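The Long Winter Shelf

Why the snowed-in mystery keeps calling us back

Last updated: April

I read my first snowed-in mystery at my grandmother's kitchen table, with my feet on the rung of the next chair and a plate of toast going cold beside me. It had lost its cover years before, and I never did learn who wrote it. Six people were stuck in a hunting lodge, the telephone line was down, and somebody had put something in the cocoa. I was eleven, and I didn't look up until supper.

I have been chasing that feeling ever since, and over the past winter I chased it all the way to Tresadier, a mill town with one good bakery, one steep main street and a secondhand bookstore called Mersha that keeps a whole room for crime novels set in bad weather. Blizzards take up most of it, though there is a healthy run of floods along the back wall and a little corner of fog (I could have spent a day in the fog alone!). On the afternoon I visited, the card by the door said the room held 1,432 books. The card is changed by hand whenever something sells, and I'm happy to say I made them change it.

What I wanted to know was why these stories hold up so well. The bare bones hardly vary. A handful of people arrive somewhere remote, the road closes behind them, and by breakfast there is one fewer for the eggs. You would think we'd have had enough by now. But a closed road does something for a writer that no amount of clever plotting can do. It takes away the police, the newspapers, the cousin who could drive over and sort it all out, and it leaves you with a few frightened people who have to keep passing each other the salt.

It also makes everything in the house matter. In a city thriller a pair of boots is a pair of boots. In a snowbound one, you find yourself wondering about those boots for three chapters, and who was wearing them, and why they were by the back stairs when everyone swore they'd come in through the front. My favorite of the books I carried home, a plump old paperback called Musta, gets most of its suspense out of a pantry key. There is a murder in it too, of course, but it's the key I lay awake over.

Musta was out of print for a long while before a small press by the name of Fakititz brought it back, with the original map of the house in the front and a new introduction you should save for last, as it gives away the business with the sleigh. The novel follows a schoolteacher who takes a winter job as companion to a rich, sharp-tongued widow on an island in a frozen lake. The ice should be thick enough to walk on, and then one night it isn't, and after that there's no leaving. The widow's three grown children all want something from her. The cook has been with the family longer than any of them, and hears everything.

I won't spoil it. I will say that the first death comes on page 100, later than most readers today would put up with, and that I didn't mind the wait one bit. By then I knew how each of them took their coffee and which of them cheated at cards, and I had grown fond of the very person I was about to lose.

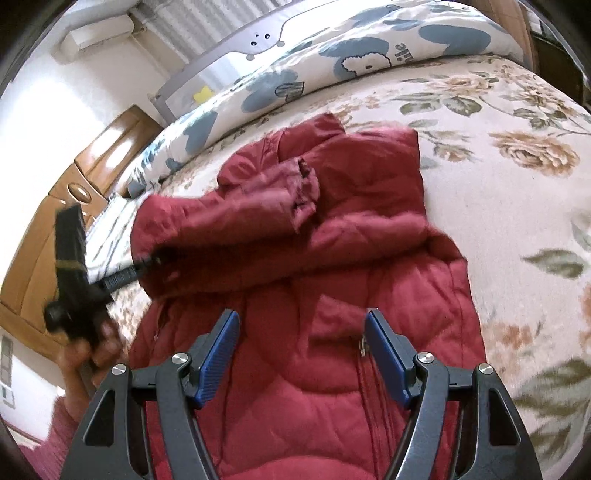 The trouble with endings

If the form has a weak spot, it's the thaw. So many of these books are wonderful right up to the moment the plow comes through, and then a sensible inspector stamps the snow off his shoes and explains it all in the library. I always feel a bit cheated. We've spent the whole book getting to know the company, and now a stranger walks in and does the talking.

Musta gets around this by never letting the stranger in. The schoolteacher works it out alone, on page 207, while she is mending a curtain, and she doesn't tell a soul for several chapters. I went back afterward and read that page again slowly, and the clue she uses had been in plain view since the soup on the first evening. I had walked right by it, and so did the friend I lent it to, who called me quite cross at half past eleven at night.

Newer writers seem to be finding their own ways out. One novel I picked up in the same room ends before the road opens, with the survivors sitting down to cards and the guilty party dealing. Another hands the last chapter to the family dog, and I was ready to hate that, and then I cried.

Where to begin

People do ask me for a starting place, and my answer depends on how patient they're feeling. If you like your chills quick, look for a short one, something with a train or a mountain hut and a small cast. Keep a bookmark with the names written on it, for there are always two sisters whose names begin with the same letter. If you have a whole weekend and some soup on the stove, go straight to the big country house stories, where the weather takes its time closing in and there's room for old quarrels.

And if you ever find yourself in Tresadier, Mersha opens at 9 in the morning and the stove is in the crime room. I went in for an hour and came out after dark with a bag so heavy the handle gave up halfway down the hill. I'm on the second of the flood books now, the one with the ferryman, and I have a strong suspicion about the aunt.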